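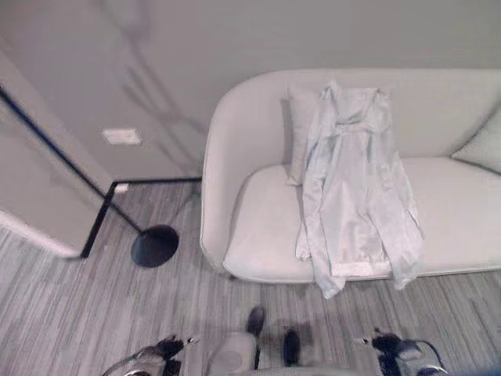

Satin Robes and Light Upholstery: Care Notes

Updated June 2016

Satin describes a weave and says little about the fiber. Read the care label before anything else. Polyester satin tolerates a cool machine cycle in a mesh bag. Silk satin is washed by hand or sent out.

Washing
Turn the robe inside out and take the belt off if it isn't stitched down. Wash cool, with a mild liquid detergent and no softener. Don't wring. Roll the robe in a towel, press, then hang it on a wide padded hanger away from direct sun.

Pressing
Lowest setting, wrong side up, with a cotton cloth between iron and fabric. Bands at the hem and cuffs are usually double thickness and need a second pass. A steamer held 2 inches off the surface does the rest.

Between wearings
A robe draped over a sofa back will crease where it folds over the top edge, and the weight of the skirt pulls the crease in. Overnight is fine. For longer than that, use a hanger. Keep the hem off the floor – carpet fibers snag satin easily.

Pale sofas
Body lotion and hair oil pass through thin satin and show up on light gray fabric as a dull patch, mostly on the seat and the back cushions. Blot with a white cloth and a little diluted dish soap, after testing under a cushion. Vacuum the front seam of the seat with the crevice tool. Rotate loose cushions every 4 weeks.

Harish Murthy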